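Vikdale bin organizer review: small parts, finally sorted

I sew, I fix lamps, and I hoard buttons. For years all of it lived in cookie tins, so finding one zipper pull meant dumping the lot on the rug. I got the yellow Vikdale in June and I love it!
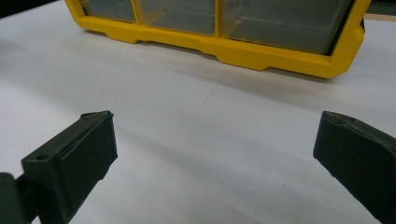 The bins are clear, and that changed my evenings more than I expected. I can spot the bobbins from my chair – no labels, no rattling tins. My old Gomex drawers were solid gray and I opened every one of them, every time. The Vikdale cost me 40 dollars, a bit more than the Gomex, and I'd pay it again.

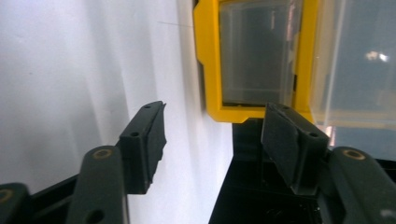 Reading time: 1 min

Gripes? A couple. Snaps and needles slide into the corners and are a pain to fish out, so mine now sit in little paper cups. I also wish the bins came with lids for when I haul everything to my sister's place. And the yellow is loud. I've come around to it, but my sewing corner is all cream and brown, so it took me almost 14 days.

Great for buttons, thread, fuses and beads. Big shears still hang on a hook by the door.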